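Sturer 7 or Drellico cask finish for a first bottle?

kguler
Posted 2019-08-29

Hello all. My brother-in-law turns forty in February and he started to drink whisky last winter. I would like to give him one good bottle. I am choosing between the Sturer 7 and the Drellico port finish. The shop wants almost the same price for both. I tasted the Sturer once, at a wedding, and I remember mostly honey and a little salt. The Drellico I never tasted. He does not like smoke. Which one would you buy?

Thank you,
Kadir Güler
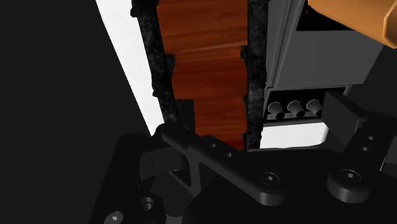
Whisky & Spirits Tasting Club » Members' Board » Bottle Advice

mashtun_lena
Sturer 7, without much thinking. It is young but it is honest. The Drellico spends only a short time in the port cask and for me the wine sits on top of the whisky like jam on dry bread. Also it is colored, and the label admits this in very small letters.

oldcork
I disagree with Lena about the jam. I have opened three bottles of Drellico and only the first one was like that. The later batches are drier, more like plum skin and black tea. For a beginner with a sweet tooth it is the better gift. The Sturer has a sharp new-spirit note when you open it, and a beginner may think all whisky is like this.

mashtun_lena
Which batch was the dry one? Mine was 153.

oldcork
I must look. The box went to the recycling but the number is also on the back label.

kguler
Thank you both. He puts sugar in his tea, two spoons, so maybe he has a sweet tooth. But he also eats olives like other people eat chips. I don't know what this says about him.

peatless
Olives means Sturer :) The salt is the best part of it. Tell him to pour it and wait ten minutes, and the sharp note goes down a lot. A few drops of water help too, but only a few, it falls apart quickly.

Can I also say a word for Espinoza? It is a blend, so people here will be angry with me, but it costs less than the other two and it has no smoke at all.

oldcork
Nobody is angry. Espinoza is a good blend for a highball. As a birthday gift I find it a little plain. The bottle looks like cooking oil.

peatless
The bottle is ugly, I agree. I was speaking about the liquid.
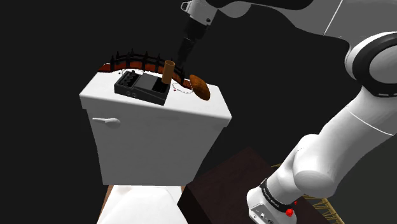

Re: Sturer 7 or Drellico (page 2)

oldcork
I found it. The dry batch was 365. If the shop has an older one on the shelf, I would leave it there and take the Sturer. So Lena and I are perhaps not so far from each other.

mashtun_lena
We are still far. I tasted a late batch at a friend's house in spring and I wrote "less sweet, still flat" in my notebook. But I accept that many people enjoy it.

kguler
I went to the shop. Their Drellico is batch 153, the same as Lena had. The man there tried to sell me a Bruvier single cask for double the money and he was a bit offended when I asked if it is colored.

peatless
Bruvier is too strong for a new drinker. It is bottled at cask strength and it burns if you don't know how to add water. Keep it for his fiftieth.

kguler
Then I decided, it is the Sturer 7. One more question. The party is in February and I have the bottle already now. Is it a problem to keep it so long? My kitchen is warm.

oldcork
Not a problem if it is closed. Keep it standing, so the alcohol does not touch the cork, and put it in a closet away from the stove and the window.

mashtun_lena
Yes, standing. And write to us what he said about it.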